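Opinion | Student Robotics

Let the robot club tie knots

By Mwende Gachanja
February 3, 2025
7 comments | 395 shares

I have been helping out with the student robotics club at Derdale for a while now, and every January we have the same argument. What do we do this year? And every January somebody (usually Brian Rugemalira, bless him) says we should build another thing on wheels that pushes other things on wheels out of a ring. It's loud, it's fun, parents come and watch. I like it too! I've shouted myself hoarse at those evenings.

But this year Peninah Mrema put in a proposal for a suturing project, and I want to make the case for it, and for more like it, while people are still grumbling.

The idea is simple enough. Students work in pairs on recordings of robotic stitching and try to write down, in plain words first and code later, what each instrument is doing. Where does the thread go? Which jaws are open and which are closed? When would you call the knot finished? They call the project Pikari, and I've given up asking why. They spent almost 2 weeks on plain words alone, and there was moaning about that, quite a lot of it from Faraji Kioko, who joined to solder things and said so.

I sat in on a few sessions and I was hooked. You think you know what tying a knot is. You've done it every morning with your shoes! Then you try to say at which moment a bit of thread lying near a metal jaw turns into thread wrapped round it, and two sensible teenagers will argue about that until the bus comes.
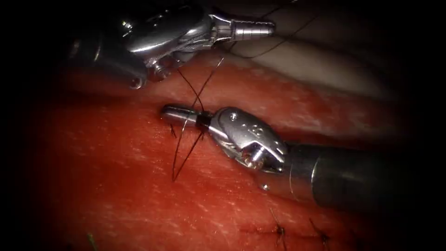
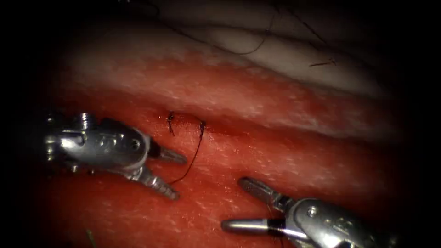
Two instruments, black thread, red tissue.

Now, the grumbles. The first is that it's too gory. Fair enough, it isn't for everyone, and I think any student who'd rather not look should be able to say so without a fuss and go and work on something else. We did have one who switched over to the Mushi team (line following, very respectable) and that was fine by all of us.

The second is that it's not "real" robotics because the students don't build anything. This one makes me cross. Looking hard at a machine doing a fiddly job is real work, and I'd say our wheeled lot could do with more of it. We've had teams change their whole gearbox the night before a match when five minutes of watching their own practice runs would have shown them a loose wheel. Babatunde Okeke, who coaches at Dindenine and has beaten us more often than I care to print, makes his teams watch a run all the way through before they may touch a screwdriver. I used to think that was fussy. I'm coming round.

The third grumble is about prizes. There's no trophy for describing a stitch, and I do see that this matters when you're fifteen and giving up your lunch hour. I don't have a good answer. Peninah wants an open afternoon where the pairs explain their notes to anyone who turns up, which sounds lovely to me and a bit grim to Faraji. Perhaps we could have cake.

What I'd really like is for the club to stop treating this as the quiet option for people who don't like noise. Some of the best arguments I've heard in that room this year were over when a jaw counts as open. One pair rewrote a single sentence so many times that they'd worn a hole in the paper, and when they finally read it out the other pair pulled it to bits in seconds, and off they went again, perfectly happy.

So keep the ring and the wheels, by all means. I'll be there shouting. But give Pikari a proper slot next year, on the big screen, and not squeezed in at the end when half the room is putting its coat on. Brian, I know you're reading this, and yes, I'm asking for your slot.

Filed under: Clubs and Competitions, Opinion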